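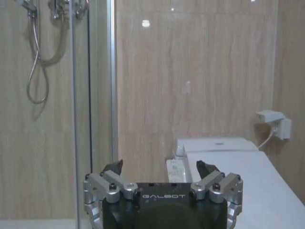 Gripper trials move out of the lab and into the smallest room in the house

I've spent most of June being sent pictures of a bathroom by Khanyisile Coetzee, and I finally got the chance to ask her what she's been up to in there. The short version: her team at Sistden is testing which robot fingers are best at the dull jobs most of us put off until the weekend, and they've picked the bathroom as the place to do it. The longer version is a good deal more fun, so get the kettle on.

Regular readers will remember Sistden from the dishwasher trials last year (the ones with all the teaspoons). Back then everything happened on a bench, with a tidy row of objects and plenty of elbow room. This time Khanyisile wanted somewhere cramped and shiny, with fittings put in by a plumber who never had a robot in mind. Her colleague Riaan Mabaso drew up the job list: press a button, lift a lid, pull a plug, pick up a toilet brush, push a shower door along and fetch a dropped bottle cap off the floor. Six jobs, and each set of fingertips gets the same go at all of them.

The plan is for 3000 attempts altogether. When I rang they had logged 934, which Riaan said was a bit behind where he'd like to be, mostly thanks to a controller update that ate the best part of a week. He sounded remarkably cheerful for a man who'd spent it reading error logs.

So what's being compared? Two sets of fingertips, to begin with. One is the pointed sort that comes as standard on the arms. The other is a wider, softer tip made by a little firm called Wuketti, which I'd never heard of until this month and now seem to hear about daily. The soft tips won easily on the bench. They grip a mug or a sponge beautifully, and Khanyisile admits she went into the bathroom expecting them to win there as well.

They haven't, or at least they're not winning yet! The trouble is buttons. A wide tip that's lovely on a sponge will happily press two buttons at once, and on a modern toilet that can mean an unplanned jet of water. The team has started switching the wash function off before each morning's runs, after Riaan got a soaked sleeve and, I'm told, a new respect for pointed fingertips.

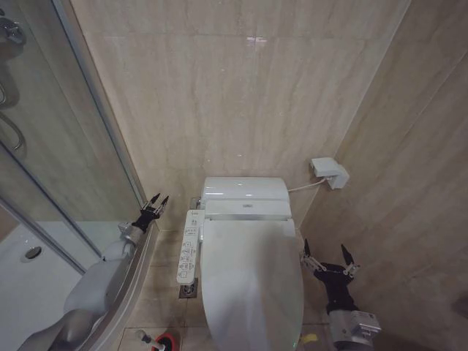
Reach is the other thing they're measuring, and I hadn't appreciated how much it matters until Zanele Visser talked me through it. Zanele looks after the arms and the controllers, and she's been comparing two ways of planning a movement: one where both arms are planned together, and one where each arm gets on with its own job and simply keeps clear of the other. On a wide bench she could hardly tell them apart. In a corner like that one, with the shower glass on one side, the toilet in the middle and a tiled wall close by on the other, the difference is plain as day. The arm nearest the glass hasn't got much room to swing its elbow out, and the one by the wall has the same problem in mirror image. Planning them together is slower to get going, but she reckons it has saved her a lot of nervous moments with her thumb over the stop button.

Then there's the question of where to look from. The trials use a camera up at the head and another down at the wrist, and Faraji Nzioka has been running every job with one, then the other, then both. I assumed both would always be best, and Faraji laughed at me (kindly). The head camera is great for working out where everything is, he says, and fairly hopeless once a gripper gets between it and the thing you're reaching for. The wrist camera is the other way round. It's terrific for the last few centimetres, but shiny surfaces drive it up the wall. Glossy panels throw back the ceiling light, clear glass lets you see straight through to whatever's behind it, and a white lid next to a white control panel doesn't give the software much of an edge to hold on to.

His current favourite is a simple handover, with the head camera doing the approach and the wrist camera taking charge at the end. It's been doing best on the plug and the brush. Buttons are still a headache for all three set-ups, and he's trying a new exposure setting on the next batch.

I did ask for a winner and got a very firm "not yet" from Khanyisile. She won't publish a ranking until every combination has had its full share of attempts, and she's right, though it's annoying for those of us who like a league table. What she would say is that the pointed tips lead on buttons, the soft ones lead on anything that rolls, and the shower door has beaten everybody so far. Mandla Mokgethi, who's joining from the Gatberg workshop, has an idea for a hooked fingertip that might do better on the door. He's printing up to 14 versions of it, bless him.

The team hopes to share its recordings once the last run is in, along with the job list, so that other groups can try the same thing in their own bathrooms. If you've got a gripper you'd like put through it, Khanyisile says she's happy to hear from you, provided it fits a standard wrist mount and you don't mind it getting splashed. I'll be going along for the shower door rematch, and I'm taking a spare pair of socks.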